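Site Visit Report: Paved Grounds, Flinum Campus
Prepared for the members of the Wilczyńska Public Spaces Association
Filed under: Visits, Hard Surfaces

In April the Association visited the Flinum campus as part of its yearly program on large paved areas. Members were received at 9:30 a.m. by the campus grounds office and by representatives of Clonik, the firm responsible for maintenance of the exterior paving. The visit lasted 2 hours and was conducted on foot.

The purpose of the visit was to see how a large concrete plaza performs when it serves as a walking route, an occasional delivery route and an assembly area. The Association is preparing guidance on joint layout and upkeep, and the Flinum plaza had been proposed by several members on account of its size and its simple design.

Arrival and General Layout

The group began on the side of the plaza nearest the office buildings. The paving is divided into large rectangular slabs by dark expansion joints. A raised curb separates it from a higher sidewalk that runs beside the building, with trees planted along the base of the façade. According to the grounds office, the plaza was laid in 40 separate pours, and the original drawings are still used when repairs are ordered.
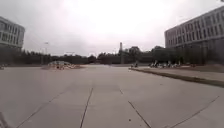 One member objected that slabs of this size leave too few places for water to leave the surface, and that the guidance should recommend smaller panels wherever a building stands close by. The grounds office replied that drainage on this side is inspected every spring and that the results would be made available to the Association. The matter was noted for the written comments.

Discussion then turned to the curb. The office confirmed that no change to its height is planned. Members asked that any future work include a second level crossing between the plaza and the sidewalk, as the present crossing is a considerable walk from the main doors.

Joints and Sealing

Clonik presented its sealing program. The joints are cleaned, dried and filled in sections, so that one part of the plaza remains open at all times. The current sealant is supplied by Sinomau and was selected after a trial on 70 yards of joint near the service road. The firm reported that the trial section had held through two winters. Members were given a copy of the work schedule and the cleaning instructions.

Some concern was expressed about the places where one joint meets another. In the firm's experience these meeting points fail first, and they are now filled by hand. The Association considers this practice sound and will mention it in the guidance.

Shared Use

The plaza is open to pedestrians and to riders of light two-wheeled vehicles. There are no painted lanes. The grounds office explained that lanes were considered and set aside, as the space is wide and riders tend to choose their own line across it. A low edge along one side keeps wheeled traffic away from the planting. Members who crossed the plaza during the visit found the surface even and comfortable underfoot.
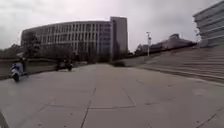

The Far Side and the Tree Line

The last part of the visit took the group toward the trees. Grass strips border the concrete at this end, and faint seams and cracks can be found in the slabs. The grounds office keeps a register of surface marks and repairs, which held 152 entries at the time of the visit. Each entry gives the slab number, the type of mark and the action taken. Stains are recorded along with cracks, and the register is reviewed each October before the leaves come down.
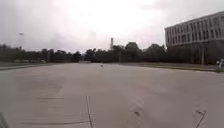 Would a few benches at this end really be so difficult to maintain, a reader of the draft report has asked, when the walk across offers no place to rest? The grounds office has answered that seating has been requested before and that a proposal for the grass strip, clear of the concrete, will be put forward with next year's budget.

Follow-Up

Written comments on joint layout and drainage should reach the Association's office by the end of May. Copies of the Clonik schedule may be requested at the same address. A return visit is planned for November, when the section nearest the service road is due to be resealed.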